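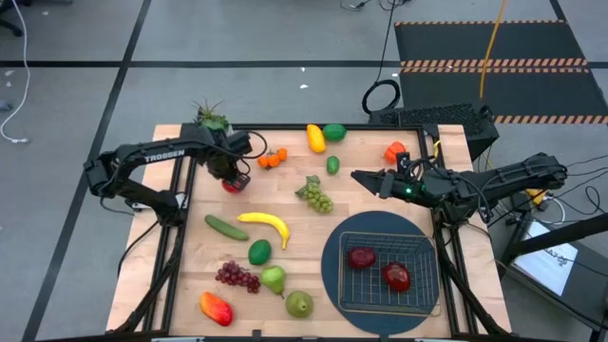
Figure 4. Tabletop setup with two arms and artificial-looking produce.

4.2 Cot sheet fastenings

The second part of the home study dealt with fitted cot sheets. Parents in the first round had told us that corners coming loose was their main complaint, ahead of feel and price. We asked 80 households in Grevport to use two sheets for four weeks each. The Sleiman sheet has elastic sewn all the way around the hem. The Ivance sheet has elastic at the corners only, with a deep pocket that folds under the mattress. Both were plain white cotton and came in the same size.

Each household received one sheet of each type, 160 in total, and half of the group started with the Sleiman. Parents kept a short diary. They wrote down every wash, every loose corner found in the morning, and any trouble getting the sheet on or off. Sheets were washed at home in the usual way, and we gave no advice on drying. Diaries went back to Grotik by mail in September.

Loose corners were reported less often with the Sleiman sheet. The gap was small in the first week and grew as the sheets were washed more. Several parents wrote that the Ivance pocket had become tight after tumble drying and no longer reached under the mattress. Families who dried on a line did not report this.

The Ivance sheet did better on night changes. Parents found it easier to strip with one hand while holding the baby, and a few kept using it for that reason even though it slipped more. One mother wrote that she could "get it off in the dark without waking his brother." The full elastic was described as stiff, mostly by parents whose cot stood against a wall.

Mattress depth was not controlled. Faizal Sinaga checked the diaries against the mattress details given at sign-up and found that the deepest mattresses accounted for many of the loose corners with either sheet. These households were kept in the results reported in the next section.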